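헌 골판지 상자, 버리기 전에 다시 쓰는 법

창고를 정리하다 보면 택배 상자가 금방 쌓입니다. 새 상자를 사도 되지만 선반용이나 내부 보관용이라면 헌 상자로도 충분한 경우가 많습니다. 이 글에서는 쓸 상자를 고르고, 약한 곳을 보강하고, 선반에 올리는 순서까지 적습니다. 준비물은 투명 포장 테이프, 종이 테이프, 커터칼, 자, 목공용 풀입니다.

1. 안쪽부터 본다

겉면보다 안쪽을 먼저 확인합니다. 날개를 모두 바깥으로 젖히고 밝은 곳에서 바닥과 벽을 봅니다. 얼룩이 있거나 냄새가 나면 재활용으로 보냅니다. 긁힌 자국이나 접은 선은 문제가 되지 않습니다. 바닥을 손바닥으로 눌러서 쑥 들어가는 상자도 제외합니다.

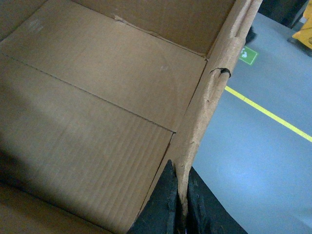 접은 선을 따라 손톱으로 한 번 훑어 보면 겉종이가 끊어졌는지 알 수 있습니다. 끊어진 곳이 선의 절반을 넘으면 그 면은 힘을 받지 못합니다. 이런 상자는 잘라서 칸막이나 완충재로 씁니다.

2. 낡은 테이프 처리

들뜬 테이프만 떼어 냅니다. 단단히 붙은 테이프는 억지로 떼면 겉종이까지 벗겨지니 그대로 두고 위에 덧붙입니다. 송장은 개인정보가 있으니 떼거나 검게 칠합니다. 잘 안 떨어지면 드라이어의 따뜻한 바람을 잠깐 쐬어 줍니다.

바닥 이음매에는 투명 테이프를 길게 한 줄 붙이고, 양 끝은 옆면으로 손가락 한 마디 이상 올립니다. 그다음 이음매와 직각으로 2줄을 더 붙입니다. 제가 Rerkix 창고에서 쓰는 방식이고 책이나 공구가 아니면 이 정도로 버팁니다.

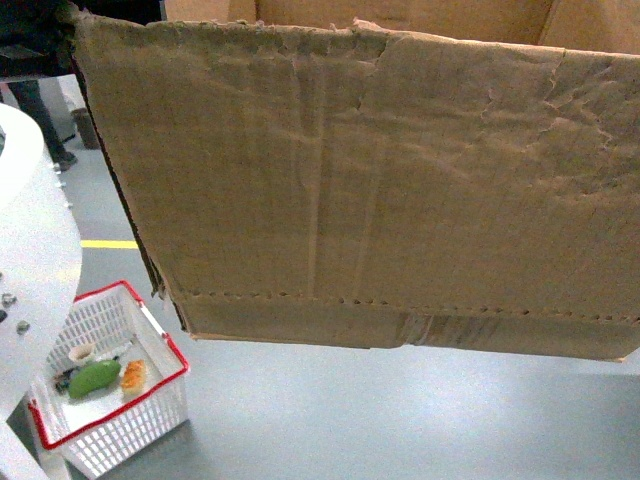
Nesma Bensaid: 저는 직각으로 붙이는 줄은 생략하고 H자로만 붙입니다. 바닥 양쪽 모서리까지 막아 주니까 작은 부품이 안 새요. 대신 테이프는 폭이 넓은 걸 써야 합니다.

H자 방식도 좋습니다. 나사나 클립처럼 작은 물건을 넣을 때는 그쪽이 낫습니다. 무거운 물건이면 두 방식을 같이 씁니다.

3. 해진 테두리 보강

가장 먼저 상하는 곳은 위쪽 테두리입니다. 겉종이가 벗겨지고 골이 드러나면 손에 걸리고, 물건을 꺼낼 때마다 조금씩 더 찢어집니다.

먼저 너덜너덜한 섬유를 가위로 다듬습니다. 갈라진 종이 사이에는 목공용 풀을 얇게 넣고 집게로 물린 뒤 39분 둡니다. 풀이 마르면 종이 테이프를 반으로 접듯이 테두리에 씌웁니다. 안쪽과 바깥쪽에 같은 폭으로 붙여야 한쪽으로 말리지 않습니다.

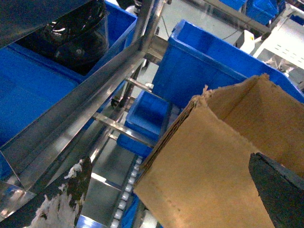 위쪽 테두리가 찢어져 골이 드러난 상자. 뒤로 파란 플라스틱 보관함이 보인다.

플라스틱 보관함과 한 선반에서 섞어 쓸 때는 골판지 상자를 위 칸에 둡니다. 아래 칸은 바닥 물기가 닿기 쉽고 꺼내다 발에 차이기도 합니다. 선반 깊이보다 긴 상자는 앞으로 튀어나오니 처음부터 짧은 것을 고릅니다.

4. 찢어진 홈 메우기

테두리가 홈처럼 파인 곳은 테이프만으로는 모양이 잡히지 않습니다. 버릴 상자에서 홈보다 사방으로 넉넉하게 큰 조각을 잘라 안쪽에 풀로 붙입니다. 조각의 골 방향은 상자 벽과 직각이 되게 합니다. 조각을 벽 안쪽에 대 보고 연필로 위치를 표시한 다음 붙이면 비뚤어지지 않습니다.

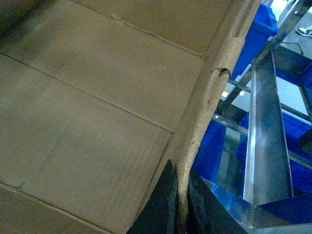

덧댄 조각의 길이는 찢어진 곳에서 끝내지 말고 더 길게 잡습니다. 눈에 띄는 홈 하나만 막으면 그 옆에서 다시 찢어지기 쉽습니다. 사진의 상자도 홈 아래로 테두리를 따라 가는 금과 작은 찢김이 이어지므로, 이런 경우에는 금이 있는 구간까지 한 조각으로 덮습니다. 바깥쪽은 종이 테이프로 마감합니다.

5. 표시와 보관

내용물은 짧은 면에 적습니다. 선반에 넣었을 때 보이는 면이기 때문입니다. 당장 안 쓰는 상자는 바닥 테이프를 가르고 납작하게 접어 벽에 세워 둡니다. 장마철인 7월에는 바닥에서 띄워 놓고, 눅눅해진 상자는 완전히 말린 뒤에 다시 조립합니다.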